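11 June 2024
Posted by the bench, Tasville strength workshop

Grip and deload notes, carrying on from the last entry. I said I'd write up the new pull cycle once I'd had a proper go at it, so here goes.

Warm-up first. Five minutes on the rower, then empty bar, then 60 for a few, then 100 for two lots of three. I used to skip straight to 100 and wonder why my first heavy set felt like dragging a fridge up a hill. Top set was 147 for four, which is a silly number, but the Skisard plates come in odd sizes and I've stopped fighting them. Fourth rep was slow off the floor and fine past the knee. Back stayed flat, so I'm happy!

Grip is still the weak bit. The right hand goes before anything else does, and I can feel the bar start to roll on rep three. I tried the Fekete straps for the back-off sets (the cotton ones, the leather pair dig in) and got two more reps without any bother. Plan is to keep straps off for everything up to the top set, then use them after that. Holds at the end, double overhand, as long as I can stand it.
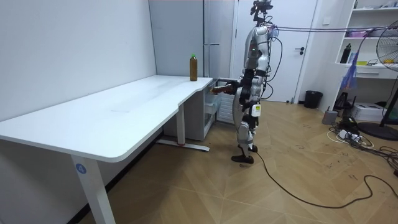

Farmer's walks went in last, and I kept them short. Up and down the hall, rest, up and down again, until my forearms were properly cooked. I think these do more for me than the wrist roller ever did, though I'd like to hear from anyone who's stuck with the roller for longer than I have.

Food: up to about 2000 calories by tea time, then a big dinner on top. I feel far better lifting after porridge and a banana than on nothing, and 400 ml of water beforehand seems to be enough without sloshing about. Milk straight before squats is a mistake I'm not making again.

Next block is the Viden template, lighter pulls and more rows. Not touching a max until November. If the right elbow grumbles I'll drop the chins and swap in pulldowns (wide grip, slow on the way up).

To do: re-chalk the bucket, oil the long bar, find the missing collar.

We use cookies to keep this site working. Accept | Settings

Contact the workshop | © Tasville strength workshop | Back to top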